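Brirkden Art Library – Your Questions

How does borrowing work?
Pick any framed piece, take it home for 30 days and swap it when you fancy a change!

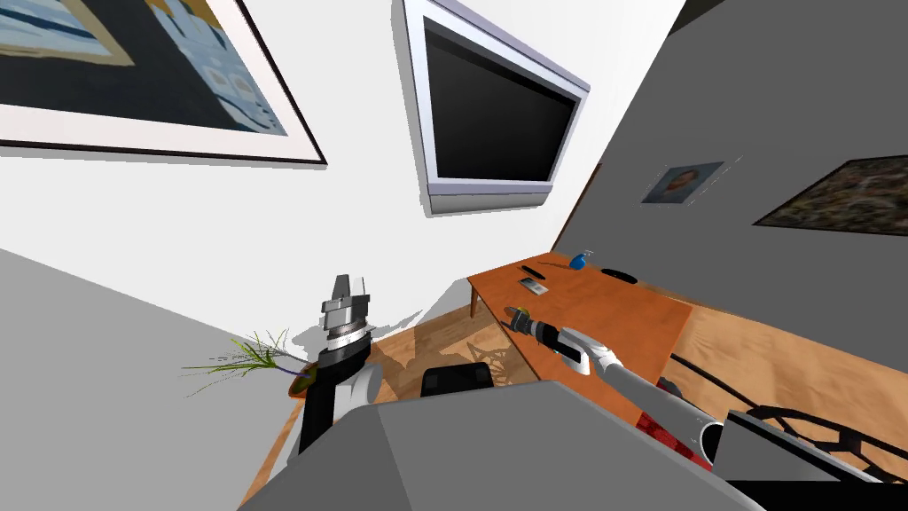

Framed works and a wall-mounted TV

Can I hang art near a telly?
Please do – a bold print looks great there. 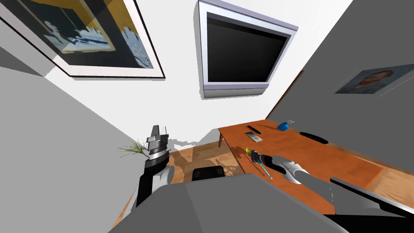
Large print with a wide white mat

How big is the collection?
Around 500 works, and we add more every May. The Olarow prints are a favourite of ours.

What if I fall in love with one?
Lots of people do!
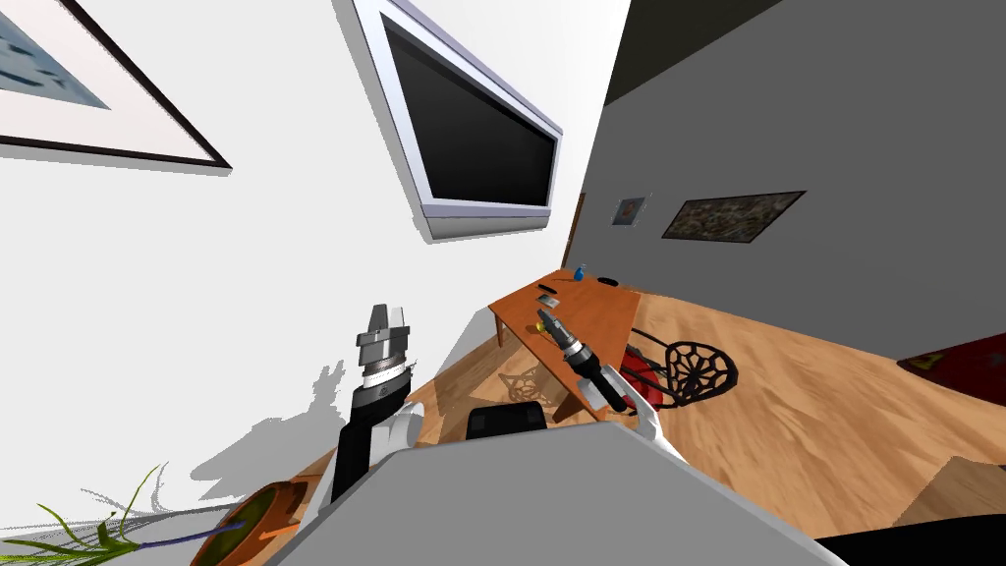 Most pieces are for sale, so ask at the Bhatt Street desk and we'll put your loan fees towards the price.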